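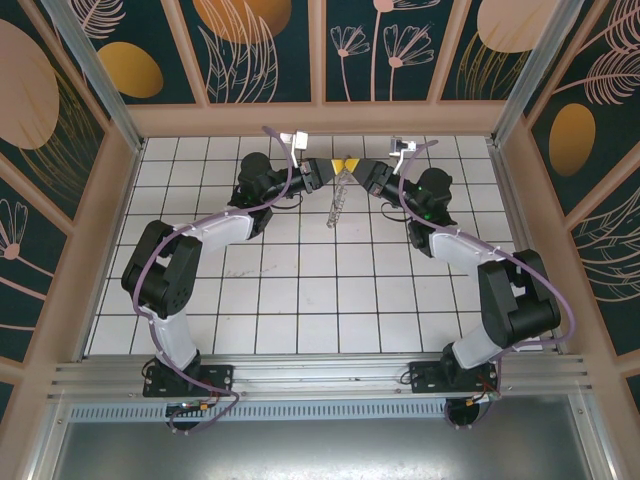 Two robot arms on a shared rail, their grippers almost touching.

Rirka council drops plan for early music curfew

Bars and small halls in Rirka will be able to keep live bands playing until midnight after the town council withdrew a proposal to stop amplified music at 10pm.

The draft rule, put forward in May, would have covered every licensed venue in the old market quarter and along Lam Street. Venues that broke it twice in a year would have lost their entertainment permit for 3 months. Council members voted to take it off the table on the evening it was due for a second reading.

The plan followed a run of noise complaints from people living near the river end of Lam Street. Council papers show 36 complaints over the winter, most of them about two addresses. One of the two has closed. The other, the Vamum, has fitted a second set of doors at the front and moved its stage to the back wall.

Venue owners had argued that a 10pm cut-off would end live music in the quarter altogether. Most bands in Rirka do not go on before nine, and a single hour would not cover the cost of a sound engineer, they said in a joint letter. The letter was signed by 40 businesses, among them several restaurants and a taxi firm that does most of its trade after shows.

Residents' groups were split. The group for the upper market streets backed the owners. The one for the river end wanted the curfew kept, and says it will ask for it again if the noise does not come down over the summer.

In place of the curfew the council has asked licensing staff to work out a limit on sound levels, measured at the nearest home and not inside the venue. A similar limit has been in force in Isier for some years. Isier checks levels by sending an officer out with a meter when a complaint comes in. Rirka has no officer on duty after 8pm at present, and the council has not said how it would pay for one.

Outdoor shows are not affected. They will still need a separate permit and must finish by 10pm, as they do now. The rules on buskers also stay the same -- no amplifiers after 7pm, and no more than an hour on one pitch.

The decision came too late for some. The Vamum had already called off its late programme for the first half of the summer and says it will not be able to rebook all the acts. Its weekly jazz night is going ahead, with doors at eight. Tickets bought for the shows that were called off will be refunded at the place of purchase, or can be swapped for a later date where there is one.

A draft of the sound limit is expected in the autumn. Residents and venues will have a month to comment before it goes to a vote -- comments can be made in writing or at the licensing desk in the town hall, which is open until 4pm.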